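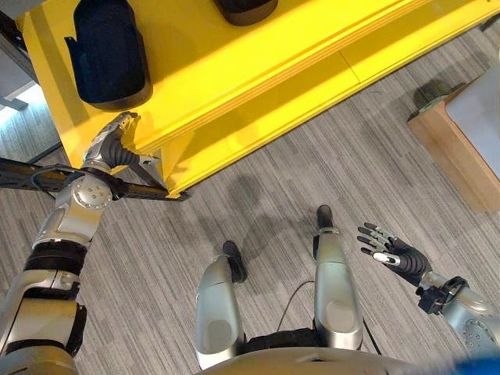 How to repaint a small piece of furniture with gloss paint

Last updated September 17, 2024

Many people ask me which part of painting furniture is the most difficult. For me it is the waiting. Gloss paint shows every mistake, and most mistakes are made by a person who wanted to finish the same evening. I learned this with a chest of drawers in my first apartment in Balby, which I had to paint two times.

What you need

Sandpaper in 60 grit and a much finer one, a primer for your surface, gloss enamel, a foam roller, a good brush with soft bristles, masking tape, dish soap and a clean cloth without lint.

Cleaning

Take off the handles and put the screws in a cup. Wash everything with warm water and a little dish soap, also the underside of the edges, where the fingers leave grease. Wipe with clean water and let it dry fully.

Sanding

Use the 60 grit only where the old paint is peeling. On all other places the fine paper is enough, because you want to make the surface dull and not to remove it. If the piece is older and you do not know what paint is on it, test for lead before you sand. Vacuum the dust, then wipe again.

Primer

Put one thin coat and leave it for 24 hours. My neighbor Carol Heywood skips the primer on pieces that were painted before, and her results are good, but she knows her paints better than I do. With a strong color I would always use it.

Painting

Do the corners and grooves first with the brush, then the flat parts with the roller. Work in one direction. Do not go back to a place which has started to dry, even if you see a small mark there. It will become a bigger mark.

You need 2 thin coats. Between them I wait 24 hours and sand very lightly by hand. In the cold months I wait 36.

Drawers

Paint only the fronts. If you paint the sides, the drawer can stick, and then you must sand it all again. Pull off the tape slowly while the last coat is still a little soft.

After painting

The surface feels dry long before it is hard. Keep heavy things away from it for a week, and do not put lamps or vases on it without felt pads. For cleaning use a damp cloth only.

Save the rest of the paint in a small glass jar and write the color name on the lid.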